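**Já dá para deixar uma garra arrumar a bancada? Notas de simulação (fio)**

1/ Passei janeiro a testar uma política de manipulação em simulação, com tarefas de casa e de oficina: apanhar blocos, abrir gavetas, empurrar peças para o sítio. Resumo para quem não vai ler tudo: algumas tarefas sim, a maioria ainda não. 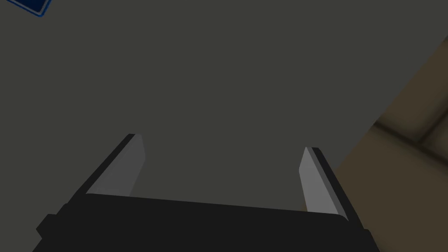

2/ Configuração: garra paralela de dois dedos, câmara virtual no pulso, física do simulador Brinden, política treinada com o pacote Ukine. 1.052 episódios lançados, 1.000 válidos. Os outros 52 caíram por erro de contacto no motor de física e foram excluídos antes de qualquer contagem.

3/ Critério de sucesso: objeto na posição pedida, garra aberta e afastada, tudo dentro de 40 segundos. Sem crédito parcial. Uma gaveta meio aberta conta como falha.

4/ Resultado: 595 sucessos em 1.000. Para um artigo é um número apresentável. Para uma cozinha significa repetir ou corrigir à mão quatro tarefas em cada dez.

5/ A média esconde a distribuição. Blocos rígidos de faces planas, isolados, longe de paredes: quase sempre resolvidos. Os mesmos blocos encostados a um móvel: a taxa cai muito. O dedo precisa de espaço dos dois lados do objeto e a política raramente se lembra de o afastar primeiro.

6/ Segundo problema: campo de visão. Com a câmara no pulso, a própria garra tapa boa parte da zona de trabalho. Se o alvo fica no limite do enquadramento, a política tem de se reorientar com pouquíssimos píxeis de informação. Umas vezes roda na direção certa, outras desce em cima de nada e fecha.

7/ Fechar no vazio é a falha mais frequente do lote. Em simulação custa um reinício. Numa linha de montagem custa tempo de ciclo, e o sensor de força nos dedos devia detetá-lo logo. A minha versão não tinha esse sinal na entrada. Vai ter.

8/ Gavetas: a junta entre painéis é uma linha escura e pouco mais. Com luz uniforme e fraca, o modelo confunde a ranhura com a aresta do tampo. Aumentei a variação de iluminação no treino e melhorou um pouco. Não volto a correr o lote completo antes de mexer também nas texturas.

9/ Perguntam-me sempre pela roupa e pela loiça. Não testei. Tecido exige outro modelo de contacto, e loiça molhada exige um coeficiente de atrito em que eu acredite. Quem mostra uma toalha dobrada num vídeo deve mostrar também quantas tentativas gravou.

10/ Chão de fábrica: aí estou mais otimista. Peça conhecida, posição conhecida, tolerância definida, pouca variação. Na célula da Aquino, onde trabalhei antes, metade do problema resolvia-se com um gabarito decente e sem aprendizagem nenhuma.

11/ Comparação com a referência: o controlador clássico da Sukska, com pose exata do objeto fornecida pelo simulador, ganha-me em blocos e perde em gavetas. Tirem-lhe a pose exata e deixa de servir. A comparação só é justa se ambos virem o mesmo.

12/ Próximo lote: sinal de força nos dedos, segunda câmara fixa, objetos encostados a móveis em metade dos episódios. O limite de 40 segundos mantém-se.

13/ Partilho os registos das falhas quando os tiver etiquetados. Os sucessos são pouco interessantes e ocupam muito disco.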